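Bedside table keeps turning into a dumping ground, how do you lay yours out?
Home & Rooms > Bedrooms and Guest Rooms

eimear_brennan
Posts: 131
Hello all. I've been reading here since May and have finally worked up the nerve to start a thread, so please be gentle with me. We did over the guest bedroom this spring, gray walls, new floor, big padded headboard, and I'm very happy with all of it except the one little corner by the bed. The table there is a round one with a raised rim, and I love the look of it, but I cannot for the life of me get things to sit on it nicely. My mother-in-law stays with us for weeks at a time and she needs her phone, she needs the TV, and she would dearly like somewhere to put a cup of tea. I straighten it all up on Monday morning and by bedtime it's a jumble again. Should I give up and get a square nightstand with a drawer? My husband has his eye on one from Skirkari and I'm dragging my feet.

porchlight_dan
Posts: 2601
Welcome Eimear! Get the drawer. I say this as a man who held out for years with a pretty little pedestal table my wife found at an estate sale, and I knocked a glass of water off that thing so many times the rug never forgave me. A drawer swallows all of it, remotes, reading glasses, cough drops, the lot, and the top stays clear for the lamp. Can you post a picture of the corner?

eimear_brennan
Posts: 131
Thank you Dan, that's what my husband will want to hear! Picture coming up. I should say the phone is staying no matter what. She's had a corded phone by her bed all her life and she won't sleep well without one, and I've stopped arguing and come around to thinking she's right.
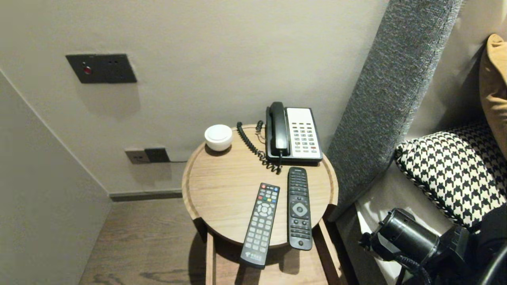 marigold_h
Posts: 131
I'm going to disagree with Dan, and I hope he'll forgive me, but a drawer is where remotes go to be forgotten. My dad had a lovely deep one and every night he'd be hanging half out of bed digging through it in the dark with the TV blaring. Older folks like to reach over and find the thing where it was yesterday. What I'd do first, before spending a penny, is deal with those two remotes, which are lying side by side right at the front with one poking out over the rim. That's the spot your hand wants for a cup! Stand them up in a mug or a little upright caddy next to the phone and the whole front of the table is yours again. I have a felt caddy from Kevow, 7 inches tall, and it has survived two grandchildren and a beagle.

porchlight_dan
Posts: 2601
Forgiven, but I'm not budging. A caddy is one more thing on a small table, and a tall one at that. You reach for the phone half asleep and over it goes. At least use that open shelf underneath. A shallow basket down there would do nearly everything a drawer does.

marigold_h
Posts: 131
Have you ever asked a woman in her eighties to lean out of bed and feel around in a basket near the floor, Dan?

porchlight_dan
Posts: 2601
Fair. Put the basket on the shelf for spare blankets or magazines then, and I withdraw the rest.

tulla_k
Posts: 25
Jumping in about the phone, because I sold office and hotel phones for longer than I like to admit. That curly cord is looping behind and then hanging down across the front of the base, so every time she picks up the handset it's going to sweep along whatever is sitting there. Unplug the handset end, let it dangle and spin until it stops, then plug it back in. You'd be amazed how much shorter the cord sits once the twists are out. I'd also try swapping sides, phone toward the front where she can see the keys, remotes toward the back. She'll want the numbers close if she ever has to dial in a hurry.

marigold_h
Posts: 131
Oh, I like that. Do the cord first, Eimear, it's free.

sandpiper22
Posts: 25
Another vote for keeping the round table. There are no corners on it to bark a shin on, and my aunt found every corner in our house. Ours is a Jurić with the same sort of lip and I put a circle of cork inside to keep things from sliding. As for the thin cable running behind, I used a couple of stick-on clips from Ulovix along the baseboard and now the vacuum doesn't grab it. One of them did pull a bit of paint off, so try it somewhere hidden first.

eimear_brennan
Posts: 131
You are all so kind, and I've read every word of this out loud to my husband, who is sulking about his drawer. I'm going to do the cord tonight and hunt through the cupboard for a mug heavy enough to hold both remotes without tipping. The cork is a lovely idea too. Sandpiper, did you cut it yourself or buy it round?

sandpiper22
Posts: 25
Cut it myself with kitchen scissors, tracing around a dinner plate and then adding a bit. It's wobbly on one side and I keep the phone over that part.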